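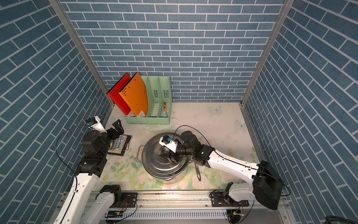 What does Droltmont do?

Droltmont is a small school of bookkeeping and office work for adults. We teach people who already have a job, or who want to come back to work after a long break, how to keep the papers and accounts of a small business in good order.

About us

Our school opened in two rented rooms above a bakery on Reder Street. At that time we gave only one course, in the evening, and the students brought their own calculators. Many of them had a small shop or worked in the shop of a relative, and they wanted to understand what their accountant was telling them. This is still the reason why most people write to us today.

We have moved once since then, to the ground floor of the old Tang building, near the bus station. The entrance is from the side street. There is no step at the door, and the classrooms are all on the same level. Parking in front is difficult after five in the evening, so we recommend the lot behind the post office.

How we teach

A class at Droltmont has no more than 12 students. We tried bigger groups in one year and we did not like the result, the people in the last row stopped asking. The basic course takes 42 hours of teaching, divided into evening lessons of 2 hours each. You do not need any knowledge of accounting before you start, but you should be comfortable with simple percentages. If you are not sure, come to the free trial evening and do the short paper with us. It is not a test and we do not keep it.

We work first on paper and only after this on the computer. Some students are surprised about it. In our experience, a person who has once written a ledger by hand for one month of a business understands much faster what the program is doing, and also finds the mistakes in it. The practice business in our course is called Purnonus, and it sells garden tools. It has customers who pay late, a delivery van with too many repairs, and an owner who loses receipts. Former students still ask us how Purnonus is doing.

The courses we offer at the moment:

Basic bookkeeping (evening)
Payroll for small employers (evening)
Letters, filing and the office calendar (morning)
Preparing your papers for the tax accountant (one Saturday morning, repeated each February)

The filing course is the youngest one. We began it after several employers told us the same thing: their new people could use the software very well, but could not find a contract from last spring. In this course we speak about naming, about how long to keep which kind of paper, and about what may be thrown away. It sounds dry — the groups are usually quite cheerful.

Our teachers

All our teachers work in the profession during the day, in accounting offices or in the administration of small companies. None of them is with us full time, and we think this is good for the lessons, as they bring fresh questions from their own desks. It also means that an email sent to a teacher in the morning is often answered late in the evening. Please have patience with this.

Fees and certificate

The basic course costs 400 dollars, with the workbook included. You can pay in two parts. At the end there is a written exercise, and who completes it receives our school certificate. The certificate is not a state license and does not allow you to prepare accounts for others as a licensed accountant. We say it clearly here so that there is no misunderstanding later.

If you must stop the course for illness or work, you may continue with the next group without paying again. Please inform the office in writing.

Page updated 2025-01-13

Reader comments

shopgirl_east: I did the basic course two years ago and still use my workbook. Is the payroll course also possible if I learned bookkeeping at a different school?

Droltmont office: Thank you for your kind words. It is possible, please bring your certificate or come to the trial evening.

marrow: The bus station entrance is closed for works, you have to walk around by the post office. Leave ten minutes more.

K.: Poor Purnonus. That van should be sold.

Recent items

Trial evening: what to bring
Workbook corrections, chapter on petty cash
How long should I keep a receipt?
New shelves in the reading corner
Morning filing course: places still open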